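Keeping Scrap Bins and Small-Parts Storage Usable in a Shared Workshop

5 min read

Most shared shops lose more bench time to searching than to tool changes. The notes below cover bins, labels and offcut storage for a woodshop or mixed-material studio of modest size. They assume open shelving, a mix of regular and occasional users, and no budget for cabinets.

Bin size. Pick one footprint and stay with it. A bin should slide onto the shelf with a finger's width of clearance on each side and enough headroom to reach in without pulling it out. Deep bins fill from the bottom with material that never gets used. If a bin is deeper than your hand is long, put a false floor in it or move it to bulk storage.

Weight. Fasteners are heavier than people expect. Keep steel hardware below waist height and in the smallest bins you own. Felt, foam, fabric and sandpaper can go up high. A full bin of lag screws on a top shelf is a hazard, and most plastic rims flex enough under that load to slip out of the hands.

Labels. Label the shelf and the bin, with the same text. At Trirgate we number both: 801 is hinges, 596 is drawer runners, and the number tells a new member which rack to walk to. Paint marker on masking tape holds up for a year or so. Printed labels last longer but peel off polypropylene unless the surface is wiped with alcohol first. Do not label by project. Projects end and the bin stays.

Soft materials. Fabric, fleece, fake fur and upholstery scrap need their own bins, away from the saws and the sander. Pile fabric holds sawdust and grit, and the grit ends up in the next glue joint or under the next coat of finish. Shake pieces outside before they go back, and vacuum the bin itself when the contents are out. Store adhesives elsewhere. 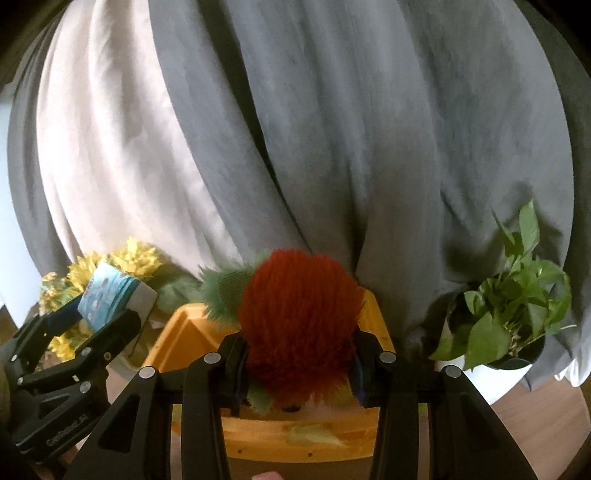
Red-orange plush with a green tuft, over an orange-yellow bin.

Bin color. Color coding works for a small number of categories and fails after that. Three is a practical limit: one color for hardware, one for soft goods, one for anything waiting to be sorted. Yellow and orange show dust and dark specks clearly, so they suit materials that have to stay clean. Black bins hide everything, including the small washers at the bottom.

Offcuts. Set a minimum length and post it on the rack. Ours is 12 inches for solid stock. Shorter pieces go to the kindling box unless they are a species worth keeping for plugs and inlay. Sheet goods are stored on edge, largest at the back, with the thickness written on the top edge where it can be read from the aisle. Dalia Grigaitė added a date column to our rack sheet – month only – and anything that has sat through two Decembers is free to take.

Returning parts. Put an unsorted tray at the end of each bench. People will drop a handful of screws into a tray at closing time; they will not walk to four separate shelves. Empty the trays on a schedule and throw out damaged fasteners at that point. Stripped heads and bent pins should never go back into stock.

Cleaning. Wash plastic bins with dish soap and warm water. Avoid acetone, which softens ABS and clouds polystyrene. Dry them fully before loading steel, upside down on slats if there is room. A thin sheet of cork or drawer liner in the base stops small parts from sliding and makes them easier to pick up.

Cracked rims can be repaired with a plastic welder, but the joint is weaker than the original – use repaired bins for light contents only.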